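Pernitero tabletop practice

The Pernitero tabletop practice, often shortened to Pernitero, is a set of written rules for two-arm manipulation work carried out on a bench or in a small paneled enclosure. It covers the layout of the work area, the handling of small household objects, the sharing of space between two arms, and the records kept for each run. It was drafted at Estia, a robotics workshop, and is maintained jointly with the Hurkura laboratory. The practice is a voluntary document. It does not replace machine safety standards or the instructions supplied with an arm, and where the two disagree the stricter requirement applies.

The current edition has 15 clauses and 2 annexes. Clauses are cited by number, with the annexes cited as A and B.

History

The first edition grew out of a list of bench rules kept at Estia. The list dealt mostly with cable routing and with where an operator could stand while the arms were powered. Hurkura adopted it with changes to the sections on object placement, and for a time the two sites used different wording for the same steps. The texts were merged in June into what became the second edition.

The third edition added the clauses on wrist cameras and on fabric work surfaces. It also dropped an earlier rule that called for a plain, unprinted surface under all objects. Sites had found the rule hard to keep when a task set was meant to include household linens, and the present text permits patterned cloths and mats provided that the pattern is recorded with the run.

Scope and terms

The practice applies to arms with a two-finger gripper working on objects that one hand could lift. It excludes mobile bases, suction tools and any task involving blades, open liquids or heat.

A "container" is any open tray, box or divided organizer that holds other objects or is meant to receive them. A "loose item" is any object on the surface that is outside a container. A "shared zone" is the part of the surface that both arms can reach. The term "soft item" covers cloth, straps, bands and other objects whose outline changes when they are moved.

Containers and small goods

Clause 4 governs approach to a container. The gripper is brought in above the rim, with the fingers clear of the walls, and is lowered only after the position of the container has been confirmed in the wrist view. A container may stand at an angle to the edge of the bench. It is not straightened by hand between runs unless the task sheet calls for a fixed pose.

Small boxed goods may be grouped at one end of a tray, leaving part of the floor open for the fingers. Boxes lying side by side are treated as separate items even when they touch. 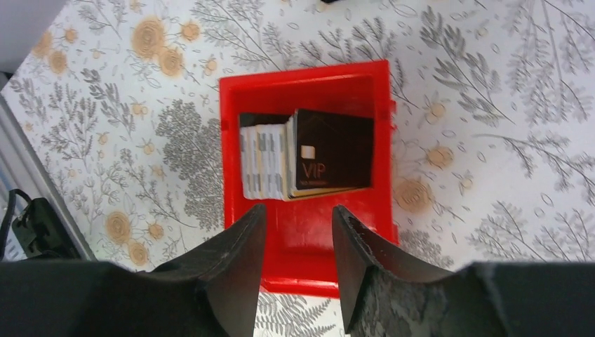 Clause 5 limits the force used on cartons. The closing force is set on a spare carton of the same type before the first run, and the value is written on the task sheet. Where a tray holds cartons of different widths, the lowest value found is used for all of them. A carton that has been creased or crushed is removed from the set and replaced. It may be kept as a spare for setting force only if the damage is away from the gripping faces.

Printed text on packaging is not covered or removed. Sites that intend to release recordings are expected to check the packaging in advance, and Annex B gives a form for this.

Flat and thin items

Flat items are covered by clause 6, which is the longest in the document. They include folders, cases, notebooks and similar objects with a low profile. The fingers approach an exposed edge or corner with the gap narrowed in advance, so that the tips do not sweep across neighboring items as they close. Contact between the fingertips and the work surface is allowed at low speed. Dragging the tips over fabric is not, and a run in which the cloth is pulled out of position is stopped and marked.

Items may be stacked or may lean against each other. When they do, the task sheet states which one is to be moved first. If the sheet is silent, the upper item is taken first.

The clause also requires the surface to be inspected at the start of each session. Marks and stains on a cloth do not disqualify it, but they are noted along with the pattern. A cloth is changed only between sessions, and the change is entered in the log. 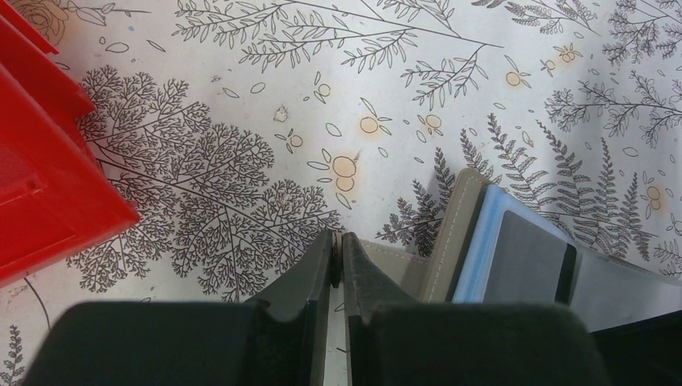
Shared zone

Clauses 7 to 9 deal with work in the shared zone. One arm is named as the lead for each step. The other may hold position nearby or assist, and it does not cross over the lead arm. Near approaches between the two grippers are permitted at reduced speed, set in the third edition at 20 percent of the normal working limit.

Cables are led along the links and over the joint housings with enough slack for full wrist rotation. A loop that rises above the arm is acceptable if it cannot drop between the fingers at any pose used in the task. Slack is checked with both arms extended toward the center of the surface, the position in which the loops are most likely to touch.

Containers may stand beneath the path of a link. The clearance is checked at the lowest point of the path, and soft items are kept where a link cannot catch them. Straps and bands may be stored in a divided organizer, and a strap may lie across more than one compartment if its free end stays inside the outer wall.

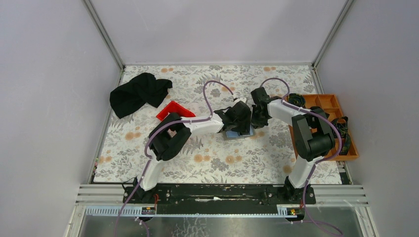

Two arms on a common rail, with both grippers near the center of the mat.

Records

Each run is logged with the task sheet number, the lead arm for every step and the reason for any stop. A run stopped 3 times for the same reason is withdrawn, and the task sheet is revised before further attempts. Kioko, the log format used at both sites, stores these entries beside the camera recordings. Paper logs are accepted under Annex A.

See also

Bench layout
Collision avoidance
End effector
Task sheet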